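3.2 Storage tray and play items

Small toys in shared play areas are seldom put away by type. In the Fulthorpe survey, completed in August, 274 items were recorded from household toy storage, of which 81 were building blocks or parts of blocks. The present section considers how mixed items lie in a shallow open container, and whether flat-bottomed pieces keep to the corners.

The container used was a grey metal bin with sloped walls and a flat floor, placed on a wooden tabletop with cardboard beneath it. The items differed in form and included a yellow brick-shaped block with two round studs and a small soft blue piece. Positions were noted by floor region only (corner, side, centre).

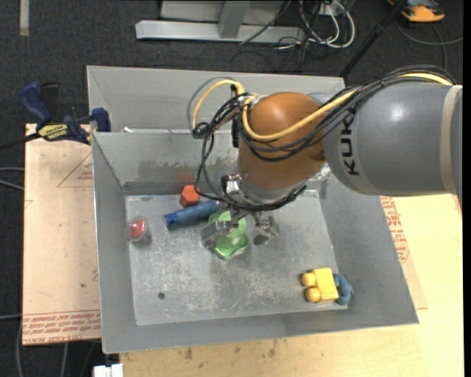 Kerstin Eide has objected that a sloped wall favours the corners whatever the shape of the toy, and that the straight-sided boxes of the Tveit study would give a fairer comparison. The objection is accepted in part. Wall angle was not varied, and the regions reported are therefore specific to this form of bin.

Contact between items was recorded separately from region. A hard block and a soft piece lying side by side were coded as one cluster, following the Brernska scheme, while items with clear floor between them were coded as single. Transparent casings were coded by their outer surface.

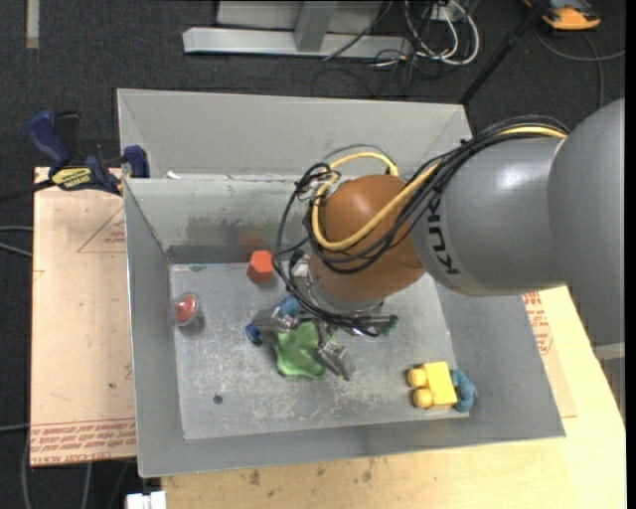
Figure 4. Toys on the bin floor, with the yellow block and light blue soft piece in contact at the front right corner.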